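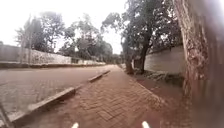 The backup quarterback for Stitar had been back at practice three days when I sat down with the team's head athletic trainer, and she had already been asked to explain his shoulder to most of the people in the building. She agreed to talk on the condition that I leave her name and the player's out of it. I had one thing I wanted to ask her about, and it wasn't the shoulder so much as the sleeve he was wearing over it.

The sleeve is called the Trilon. It is made by Mostetti, and the club has been using it since August. It counts throws, measures how fast the arm comes through, and at the end of practice it gives every passer a score. Green means throw tomorrow. Yellow means think about it. The club's preseason announcement said the sleeve would "take the guesswork out of arm health," and I asked her if it had.

"No," she said. "I didn't write that. I would not have written that."

What does it do, then? "It counts. It's good at counting. He threw 207 balls in one practice before he got hurt, and I would have told you it was maybe 150. So I was wrong and the sleeve was right, and I'll give it that."

And what color was he that night?

She took a while with this one. "Green."

I asked how a passer can throw 207 times, score green, and be out of a game inside the week. She pointed out that he was hurt on a hit, driven into the turf on a rollout, and that no sleeve would have stopped the linebacker. Fair enough. But the club's own people have been telling reporters that the Trilon "got him back early," and I don't see how a gadget gets credit for the recovery if it gets no blame for the injury. I said so.

"I don't see it either," she said. "He got back when he got back because he did his band work and he's 24. The first week he didn't throw at all. Then we had him at 50 easy throws, and we stayed there until he could sleep on that side. You know how I found out he could sleep on that side? I asked him."

She doesn't think players lie to her much, though she admits quarterbacks are the worst of them. "A lineman will tell you his knee hurts. A quarterback tells you he's fine and then opens the door with his left hand."
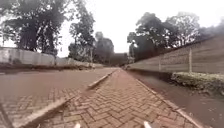
The brick walkway, with the raised curb on its left.

Mostetti says the score gets better the longer a player wears the sleeve. The trainer has heard this too. When I asked what it was based on, she said she had been shown a slide. Six passers were on it. She asked whether any of them had been hurt during the trial and was told that somebody would follow up. Nobody has, as of our conversation.

I asked whether the coaches look at the colors. "They look at yellow," she said. "If it's green they don't bring it up, and if it's yellow they want to know what I'm going to do about it. I had a kid on yellow for most of camp with nothing wrong with him. He just has a long windup."

So would she keep it?

"I'd keep the counter. I'd turn off the colors. I've asked if you can turn off the colors and you can't."

The club would not say what it pays for the sleeves, or whether it pays at all. The Mostetti name is now on the padding behind both end zones at Tabrizi Field, where it wasn't last season, and readers can make of that what they like. The trainer said she had no part in it and changed the subject to the turf, which she thinks is too hard.

On the question most fans care about, she was careful. The backup will dress for the next game. Whether he starts depends on how he feels after a full practice with contact, and she said she would want to see him make the deep out to the wide side without dropping his elbow. I asked if a green score that night would change her mind one way or the other.

"I'll have decided before he takes it off," she said.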